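Write the rule down before the run

When a household robot is tested in simulation, the result usually arrives as one number. The arm did the task so many times out of so many tries. I have worked on acceptance rules for kitchen robots at Brinasari for long enough to distrust that number when it comes alone, and I think buyers should refuse it.

My first objection is that the task is often defined too loosely. Last October we went through 1,788 simulated runs sent in by a supplier, Lalon. The instruction in 800 of them was to put an item in a container. Nowhere did the paperwork say whether an item resting on the rim counted, or whether the fingers had to let go. Two of our reviewers, Floarea Buzatu and Alina Stanciu, scored the same batch separately and came back with different totals. Both had been careful. They had simply filled the gap in the rule in different ways.

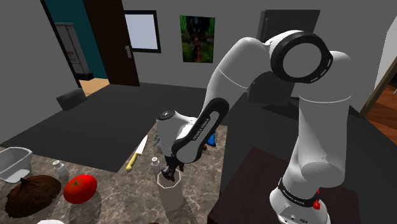
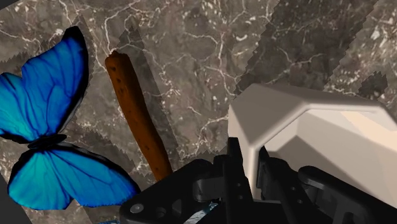

The simulated kitchen: the arm at the counter, and the gripper close up on the marble.

The second objection is about views. A wide view shows where the arm is and what stands near it. It is poor at showing whether the fingers have a proper hold. A close view helps with the hold and leaves out most of the room. A standard that accepts either one by itself will pass runs that should have been marked as unclear. I would ask for both, with the times matched, and a third mark on the score sheet for "cannot tell".

Alina thinks this goes too far for small firms, and she has a point about cost. Storing a second view takes space, and reviewing it takes someone's afternoon. Moldovan, a much smaller supplier than Lalon, told us it would need 3 extra weeks. I would give them the weeks.

There is also the matter of objects. The Forov guidance we work from says a test should include "varied items" and stops there. It ought to name shapes and sizes, thin things as well as round ones, and say how many must be new to the robot. A supplier can then disagree with the list in the open, before any runs are made.

We are redrafting our own form on these lines. The scoring page is finished and the object list is still being argued over.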